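**Clekside Hand Gripper, kit and built versions**

The Clekside is a two-jaw gripper held in the hand and worked with a trigger. It was designed by Nawal Bennani and Kieran Lynch at the Teltgate shared workshop, and it's sold as a bag of parts or ready assembled. Most people who buy one want to try out jaw shapes and finger pads before they commit to putting a gripper on an arm. Others use a pair, one in each hand, to work out how a two-armed job should be done.

The current version is the second. The first had a longer handle and a return spring that was too stiff for an afternoon's use. The jaw mounts haven't changed, so older pads and jaws still fit.

**What comes in the kit**

- Left and right jaws, printed in black
- Main body, in two halves
- Trigger, trigger link and return spring
- Two textured finger pads, plus a spare pair
- Bag of screws, nuts and washers
- Hex key
- Printed build sheet

You'll need a small file, a craft knife and something to hold the body halves together while the glue sets. A pair of clothes pegs will do. Glue isn't included because we can't post the type we recommend to every address. The build sheet gives the name of it and two others that work.

**Building it**

Start with the jaws. File the inside of each pivot hole until the jaw swings freely under its own weight, and stop there. Going further gives you play at the tips, and the pads will then meet at a slant. If that happens, write to us and we'll send a jaw at the cost of postage.

Fit the trigger link before you close the body. It goes in with the bent end facing forward. It will also go in backwards, and the trigger will feel almost right, but the jaws will stop short of closed.

Screws should be tightened by hand with the key supplied. The threads are cut into the plastic, and a powered driver will strip them. Leave the pads until last and press them on from the base towards the tip. They can be peeled off and moved once or twice while you get them level.

Allow an evening for the build. Tobiloba Nwachukwu, who runs the bench sessions at Teltgate, suggests leaving the glue overnight before pulling the trigger hard.

**Choosing pads**

The standard pad is textured and fairly soft. It suits wrappers, light cartons, cans and most things found in a kitchen. A firmer pad is sold separately for tools and metal parts. It wears more slowly but slides on shiny film.

We try pads on ordinary household items, and snack packaging is the most useful of these. A full bar is stiff and easy to hold, while an empty wrapper folds away as the jaws close. Crushed cans are awkward in their own way: the grip depends on which dent you land on. If a pad can manage a tabletop of mixed rubbish, it will manage most of what people ask of it.

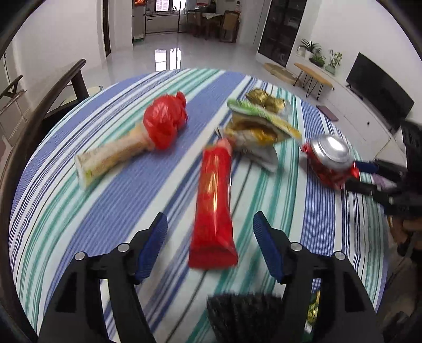

**Can I use the gripper left-handed?**

The handle is the same shape on both sides and the trigger sits in the middle, so either hand works without changing any parts.

The thumb rest is the one piece that needs fitting to suit you. It clips on to either side and can be left off altogether. Small hands may find the reach to the trigger long; a shorter trigger is in the spares list and swaps in with one pin.

**Sizes and weights**

| | |
|---|---|
| Jaw opening | up to 80 mm |
| Pad thickness | 2 mm |
| Weight, built | 469 g |
| Body material | printed plastic |
| Pad fixing | self-adhesive |
| Spare pads included | one pair |

The weight is without a thumb rest or anything else attached. There are threaded holes on top of the body for a bracket of your own. Keep whatever you fit as far back as you can, as a load over the jaws makes the wrist ache quickly.

**Care**

Wipe the pads with a damp cloth after handling food or sticky packaging and let them dry before storing. Washing-up liquid is fine. Solvent cleaners soften the adhesive and turn the pads shiny, and a shiny pad has lost most of its hold. Don't leave the gripper on a car parcel shelf or against a radiator.

Put a drop of light oil on the pivots when they begin to squeak. Keep it away from the pads.

**Fitting to an arm**

The jaws and jaw mounts can be taken off the hand body and used on the Jatorora motor base, which takes the same screws. The trigger link isn't needed in that case. Hala Younis has written up her own conversion, including the wiring, and a paper copy is kept in the folder by the laser cutter. We don't sell the motor base and can't help with faults in it.

**Ordering**

Kits are made up in batches of 10. If the page shows none in stock, add your name to the list and we'll write when the next batch is bagged. The next one is planned for November. Built grippers are assembled to order by Hala Naciri and take longer, particularly if you want a matched pair.

Collection from Teltgate is free during bench sessions. Please bring your order number. Spare jaws, pads, springs and both lengths of trigger can be bought over the counter at the same time, or added to a posted order before it's packed.

Unbuilt kits can be returned with the parts bags still sealed. Once the body has been glued we can't take it back, but we'll replace any part that was wrong when it reached you.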